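Small Closet, Big Opinions: Polis Building Gives Its Tenants a Place to Hang Things
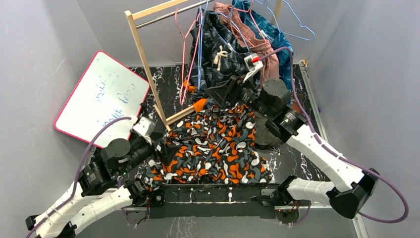 The Polis, a rental building of small apartments and long hallways, reopened its ground-floor dressing nooks in November after a refit that took 12 weeks and produced, by the management's own tally, 561 emails from tenants. Most of the emails were about hooks.

The nooks are next to the laundry room. They were added years ago so that people could hang up their clean clothes before carrying them upstairs, a plan that overlooked how much people like to leave their clean clothes where they are. By last spring the old nooks had become a second laundry room with no machines in it. Shirts stayed for weeks. One bathrobe was there so long that it got its own line in the building newsletter.

Bakalis, the company that manages the Polis, decided that the trouble was the furniture. The old wall hooks were taken out and small wooden racks were brought in, each with a post, a rail and a flat base. The racks came from Brikska, a supplier that sells them unfinished and leaves the sanding, painting and general improvement to the customer. None of that has been done so far. A few tenants have offered. The building has thanked them for their interest.

The floors are the part people talk about. In place of the gray sheet flooring that everybody remembers with no affection, the nooks got a black marble pattern with white veins running through it, the sort of floor usually found in hotel lobbies and the bathrooms of people who own boats. The walls stayed gray. They have picked up a few scuffs already, and the effect is of a very fancy floor that has been delivered to the wrong address.

Then there are the hangers. The refit budget covered racks, floors and lighting. It did not cover hangers, which the building assumed would come from the tenants, and they have. There are plastic ones and wire ones, pink ones and at least two ideas of blue. Hangers have a way of hooking on to each other when left alone, and anyone who wants just one should plan to leave with four.

Every nook also has a small whiteboard, which was meant to solve the question of whose clothes are whose. Tenants write a note, hang up their things and come back the same day. The boards have been very popular. Reading them is another matter. Marker handwriting is bad at the best of times, and it gets worse when the board is propped against a wall and the writer is holding a basket. Last month's newsletter asked for block capitals. Compliance has been patchy.

"I can read mine," said one tenant on the third floor, who asked for nothing else to be added to that statement.

Money came up, as it does. The refit cost each apartment a one-time fee of 40 dollars, and the total bill for the racks and boards came to $1,886, with the floors paid for out of a repair fund that had been waiting for something to happen to it. A printed breakdown is on the notice board by the mailboxes, underneath a menu for a noodle place that has closed. Several tenants have asked whether 40 dollars buys them a particular hanger. It doesn't.

The new rules are short. Clothes may hang in a nook until 10 at night. Shoes aren't allowed on the racks, and neither are wet towels, which drip on the marble pattern and make it look even more expensive. Anything on the floor after 10 goes into a bin in the office. The rule about the floor was written with some feeling, as the floor turns out to be where a good share of the clothes end up, usually a foot or so from a rail with space on it.

Opinion on this is divided. One group of tenants says the racks are too small for a real load of laundry, and that once a pair of shorts and two or three soft things are up there, the rest has to go somewhere. Another group says that the rest could go upstairs. The two groups share an elevator.

Sokiteck, the firm that runs the laundry machines, has put in its own suggestion. It would like to hang a card in each nook showing how to fold a T-shirt, with drawings. The card has been through one round of comments already. The drawings were judged to be clear, and a tenant who tried to follow them reported ending up with something "sort of like a boat." A second version is on the way, with arrows.

Children in the building have been quicker to see what the nooks are good for. After school the boards fill up with games of tic-tac-toe and long lists of names for a cat that the building doesn't allow. The management has said it doesn't mind, provided the markers go back in the cup. There were two markers in the cup when the nooks opened. There is now a cup.

As for the bathrobe, it was moved to the office during the refit, where it hung on the back of the door for the whole 12 weeks. It has since been collected. The owner left no name and was said to be cheerful about the whole thing, and took one of the office's better hangers along with it.

Tenants with questions about the nooks can leave a note at the front desk between 8 in the morning and noon. Notes about hooks are still being accepted, though the old ones have been given away. Missing socks are in the blue tray by the dryers. The building's next newsletter will list the holiday hours for the laundry room and ask again about the block capitals.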